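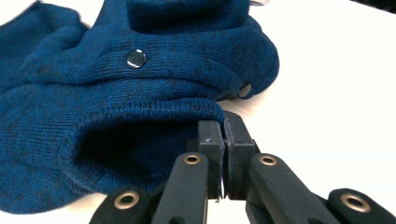

**Blocking a sweater that grew two sizes**

**tansyfield** · 03/11/2020

I finished a cardigan last week in Plekholm DK, the superwash one. My gauge swatch was right on before washing. I soaked the cardigan for 20 minutes in cool water, rolled it in a towel, laid it out, and the body came out so long it covers my hips. The sleeves go past my fingertips. Total yarn used was 254 grams if that matters.

Can I get it back, or do I have to rip it out? The button band is already sewn on and I would like to leave it alone.

---

**rowcounter_k**

Did you wash the swatch? You say it was right before washing but you don't say what it was after.

Superwash relaxes when it gets wet. The treatment takes the scales off the fiber so the stitches don't grab each other anymore.

---

**tansyfield**

I did not wash the swatch. I know.

---

**millpond**

Put it in the dryer. Damp, low heat, ten minutes, then check it. Keep going in short rounds until it's the size you want. I do this with every superwash sweater I own. Turn it inside out first and close the front so it doesn't twist.

---

**old_gusset**

I would not put a hand-knit in the dryer. I lost a vest that way and it was superwash too. The label said so and it still came out thick and short. Labels are not always right and some mills treat the yarn less than others.

Wet it again, squeeze it hard in towels, and pat it in to the measurements you want. Push the stitches together with your hands, width first and then length. Dry it flat with a fan on it. The faster it dries the less it sags.

---

**millpond**

> I would not put a hand-knit in the dryer.

What heat was it on, and how long? Plain wool would felt in there. Superwash should not in ten minutes on low. Patting it in works until the next time you wear it, and then it drops again.

---

**old_gusset**

Medium, a full cycle. So yes, longer than you're saying. I still wouldn't risk it on something that took a whole winter.

---

**rowcounter_k**

Try the dryer on the swatch. If you still have it, measure it, soak it, dry it on low and measure again. You lose nothing if it goes wrong.

Also, what needle size? I knit Plekholm on a US 5 and the ball band says 6. At 6 the fabric is loose and there is nothing holding the length up.

---

**tansyfield**

US 6, like the band said. I have the swatch. I'll try it tonight.

---

**hemlock_lane**

I had the same trouble with Zelero worsted. That pattern had me cast on 124 stitches for the back and I should have dropped a size. What helped was crocheting a chain of slip stitches along the inside of the back neck and down the shoulder seams. It stops the weight from pulling everything down. Doesn't fix the sleeves.

For sleeves I just pick out the cuff, rip back a few inches and knit the cuff again.

---

**tansyfield**

Swatch report. Before: 22 stitches to 4 inches. After soaking and air drying: 20. After the dryer on low: 22 again, and the rows came back too. It feels a little fuzzier but it isn't felted.

I did the cardigan in three rounds of ten minutes. The body is where it should be. The sleeves are still an inch long, so I'll redo the cuffs.

---

**old_gusset**

Glad it worked. I'd still check it every few minutes.

---

**hemlock_lane**

Do the neck chain anyway. Use the same yarn and keep it snug.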